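Subject: Re: [sanitary-care] Dark residue around drain, ceramic vanity basins
Date: 17 Apr 2018

Cor Vandenberghe wrote:

> We have a white ceramic vanity basin at Boltbridge with brown to black
> deposits around the drain. The rest of the bowl is clean. The cleaning
> sheet says Rostudard at full strength with a white pad. Before I sign off
> on that I would like to know:
>
> 1. Is full strength needed, or does a dilution do the job?
> 2. Pad or cloth?
> 3. Does the chrome ring need to be masked?
>
> The same sheet is used for the Leemans building, so any change applies
> to both.

Cor,

Answers in order, with notes from the basins on our side. I am assuming a fully glazed bowl with no crazing. If the glaze is crazed, the color may be below the surface and none of this applies.

## 1. Strength

A dilution is enough for a first pass. We use 500 ml of warm water at 40 °C with 2 capfuls of Rostudard. Apply it with a folded microfiber cloth, lay the cloth flat over the area, and press. Scrubbing at the start only spreads loose material up the walls, where it has to be rinsed down again.

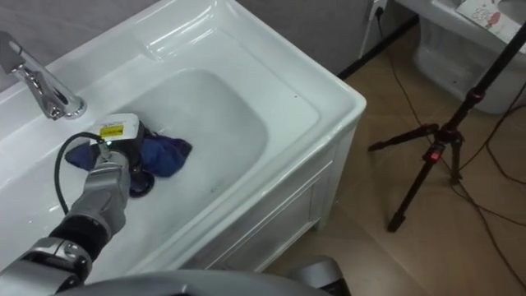 *Blue cloth bunched on the bottom of the bowl.*

Refold the cloth to a clean face after each pass. When no clean face is left, change the cloth. Full strength goes on the sheet as a second step, for marks that are still there after two passes, and only on the ceramic.

## 2. Pad or cloth

Cloth. A white pad is sold as non-scratching, but one that has picked up grit is an abrasive, and the flat bottom of the bowl is where the grit collects. Dull patches on glaze hold dirt and can't be polished out on site.

Look at the pattern before you choose a product. Dark blotches and small specks are usually deposits sitting on the glaze. A thin gray line trailing off from them is more often dried residue, or a metal mark left by something dragged across the bowl. Residue comes off with the dilution. A metal mark does not, and needs a cream cleaner. We use Cunder for this, a small amount on a damp cloth, rinsed off fully. Both types can be present in the same bowl, so note them separately on the sheet.
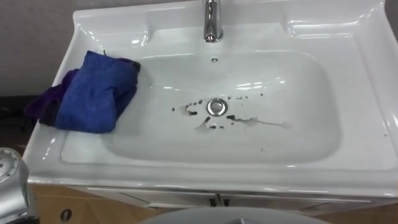
## 3. Chrome

No masking, but keep acid products off the ring and the faucet. If product gets onto chrome, rinse at once and wipe dry. Do not lay a wet cloth over the ring and leave it there.

Rinse with plain water from the back of the bowl toward the drain. Include the overflow hole if the basin has one. Dry in the same direction.

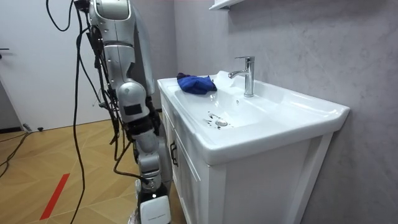

The inspection line on the sheet also needs work. At present it reads "basin clean," and two people will fill that in differently. I would split it into bowl, drain surround, rim and faucet. The drain surround is the item that gets passed too easily: small dark specks to one side of the ring can be debris or plain water, and on glossy white ceramic the two look alike from standing height. Dry the area first, then inspect. A clean bowl and a bright faucet say nothing about the few inches next to the drain.

Check again after 24 hours of normal use. If the marks return in the same place, look at the seal under the ring before changing the product. We had a basin in February where the black material was coming from a worn seal, and no cleaner was going to fix that.

Please send the revised sheet to the list when you have it. I would also like the part number of the drain fitting used at Leemans.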